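Teaching by Demonstration, Unit 4: Collecting with Hand-Held Grippers
Course notes, Holloway robotics sequence. Read before the second lab. 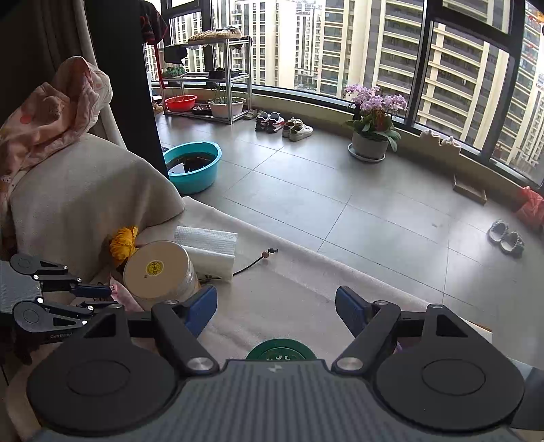 Figure 4.1. Two hand-held grippers over a cloth-covered surface, nearer one open. Small household items within reach.

4.1 Where we are

Unit 3 covered teleoperation, where the person drives the real arm from a distance with a leader arm or a controller. The main complaint from the lab reports was speed. A task that takes a few seconds by hand took most groups much longer through the leader arm, and the recordings were full of pauses while the operator worked out where the fingers were.

This unit drops the arm during collection. The person holds the gripper and does the task directly. The recording consists of the camera view from the tool, the path of the tool through space, and the opening between the fingers. Later, a policy trained on these recordings runs on an arm that carries a gripper with the same fingers.

4.2 Comparison of the three methods

Kinesthetic teaching. The person pushes the arm through the motion. Joint angles are recorded directly. The person's hands and body usually end up in the camera view, and two-arm tasks are hard for one person.

Teleoperation. The person commands the arm. What is recorded is something the arm can do, since the arm did it. Needs the arm on site. Contact is hard to feel unless the system sends force back.

Hand-held gripper. Portable, quick, works in homes and other places where no arm could be set up. The person feels contact through the tool. Nothing guarantees that the arm can follow the path afterward, so recordings have to be checked for reach and speed.

Know this comparison for the midterm. You should be able to say which method you would pick for a given task and what you would lose.

4.3 What the tool records

Let T(t) be the pose of the gripper at time t, given in the frame where the episode started. Let w(t) be the finger opening. The action at each step is the relative pose from T(t) to T(t+1), together with w(t+1). We use relative poses so that the policy does not depend on where in the room the episode began.

With two grippers there is also the pose of one relative to the other. Groups left this out last year and their two-handed policies drifted apart in the middle of a task. Compute it and store it with every step.

The pose estimate comes from the camera images and the motion sensor in the tool. It gets worse in three situations: very fast turns, plain surfaces that fill the whole view, and strong changes in light. Look again at Figure 4.1. The cloth by itself gives the tracker little to work with, but the tile joints, the window frames and the shelving rack behind it are good features. The glossy floor reflects daylight, and reflections move when the camera moves, so they make poor landmarks.

4.4 Choosing a workspace

Pick a spot with fixed things in the background. Curtains that move in a draft are a problem.

Keep the light steady through one episode. Across episodes, variation is welcome. Record some in the morning and some after 4 p.m. if you have a window.

Leave ordinary clutter where it is. A policy trained only on a bare bench will fail in a kitchen. We had this with the Kerska set, collected in August on one white table, which gave good results on that table and poor results everywhere else.

Vary the objects too. Container, wrapper and wipes pack in Figure 4.1 call for different grasps. A flat lid can be taken across its edges if the fingers open wide enough. A thin wrapper folds under pressure and its shape is different every time. Soft packs give, so the final finger opening tells you little about the object's size.

4.5 Procedure for one episode

1. Start the recording with both grippers still and the fingers open. Hold for 2 seconds.
2. Bring the grippers toward the object at a normal pace. Keep the object in view.
3. Close on the object fully before lifting.
4. Do the task once, without corrections if possible. If you drop something, finish the episode and mark it as failed.
5. Release, back away, hold still, stop the recording.

Do not reach in with a free hand to straighten anything during the episode. Reset the objects between episodes and put them in a new arrangement each time.

4.6 Checking the data

Run the Skernon viewer on every episode the same day. Discard episodes with a jump in the path. Keep failed episodes in their own folder, as we use them in Unit 6.

Then run the reach check. It replays the path on a model of the Prernine arm and reports any step outside the joint limits. Common causes are twisting the wrist past what the arm allows and working too close to your own body. In the sample set of 400 episodes, almost 9 percent were dropped at this stage.

4.7 Lab assignment

Work in pairs. Choose one task that needs both grippers, such as holding a container with one and removing the lid with the other. Collect in at least 2 locations. Hand in the recordings, the reach report, and one page on what you changed after your first batch.

Questions to think about before lab: What would a policy miss if you always approached from the same side? Which parts of your task depend on feel, and how would that show up in the recording, if at all?

Grippers are signed out from the cabinet by the lab door. Charge them before returning.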